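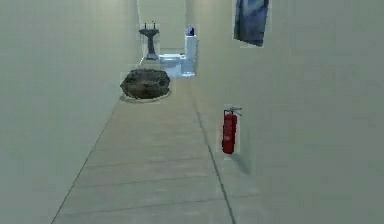

Does anyone have a fair way to compare two navigation controllers in simulation? I'm running the stock Drusham planner against Skila, same base, same camera, 200 runs each. The corridor is long and narrow with a rock on the left of the walkway and a fire extinguisher by the right wall, and the goal is the toilet at the far end. Drusham crawls but arrives. Skila is quick and clips the rock – always the rock.
Posted by tilewalker, Tuesday, August 11, 2020

Concetta Caputo
Check the collision shape before you blame Skila. A lumpy mesh often gets wrapped in a box that's wider than the rock you see. Turn on the collision view, then log minimum clearance and time to goal for both controllers. Also shuffle the start pose. 200 runs from one spot is one run with a lot of patience.

remov_fan
just use Remov, never hit anything

gripless
Remov never hits anything in my hallway either. It sits at the start and thinks. Set a timeout and count those as failures.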